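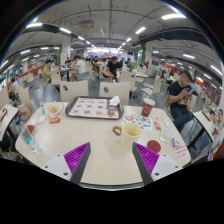 Cafeteria table with a tray, cups, a food wrapper and packets on it

Can a machine clear cafeteria tables yet?

Posted by Yvette Simard, April 2018

I run the dining hall at Wamwood. We seat 300 and most people leave their trays behind. My boss wants to know if a robot could do the clearing so we can move two people back to the kitchen. The picture is typical: fries or something like them in an open wrapper, a bottle on its side, small packets, a cup with something left in it. Does anything on the market handle this, or should I tell him no?

Renato Zapata
I'd tell him no for now. I did maintenance at Prerenport, where we had a conveyor for dirty trays. It worked fine once a person had put the tray on it. Picking up from the table is the hard part. A paper cup with a lid needs a light grip, a flat packet is hard to get hold of at all, and the open cup has to stay level. Then the machine has to decide what is trash. There is a white thing on your table that looks like a computer mouse, and you don't want that in the bin.
What you can buy is a cart that drives itself to the dish room. Your staff still load it. Ask for a trial during your busiest hour, with people in the chairs.

Quan
we just put a tray rack by the exit and a sign. 50 dollars. most people use it

Farkico
Depends on your budget. I saw a video of an arm wiping a table and it looked pretty good, but the table was bare. Don't know what it cost.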